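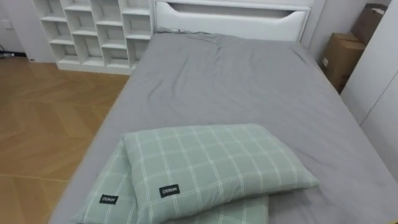
Automated bed-making remains at trial status under the Datico household program, and the checklist applies to each bedroom before a unit is permitted to work in it. Bedrooms are assessed on access, soft goods and loose items. In the bedroom assessed for this record, the grey fitted sheet lies mostly flat, with the wrinkles gathered toward the headboard, and the two checked pillows are resting near the foot end, one partly on top of the other. The wardrobe stands hard against one side of the bed, so a unit can be cleared for the open side only.

Inspection date: Mar 15, 2023
Unit type: Griltero, mobile base
Next review: May

1. Floor on working side clear of obstructions
Satisfactory. Herringbone timber, clear beside the bed.

2. Access to both sides of bed
Not met. Tucking on the wardrobe side is to be done by a person.

3. Cords and cables
Action required. A small dark cord is tucked in at the head of the mattress. Secure it before any sheet is pulled or smoothed.

4. Stored goods near the work area
Action required. Two cardboard boxes in the gap between headboard and wardrobe. Relocate before the trial.

5. Shelving within reach
Satisfactory. White cubby unit, compartments empty. Recheck if anything is placed in it.

6. Pillow handling
Conditional. Placing pillows at the headboard is within the unit's approved tasks. Fitting pillowcases is not. Fabric tags must not be used as grip points.

7. Sheet smoothing
Conditional. Open-side creases may be attempted at low speed. Work close to the headboard is excluded until the Flumon arm has passed its reach test.

8. Emergency stop
To be tested at the door and at the bedside, 2 presses at each position.

Assessor's comments
The unit may assist with this bed but is not yet suited to making it unattended. Time limit per attempt is 300 seconds, after which staff are to finish the task by hand and log the result under form 2097.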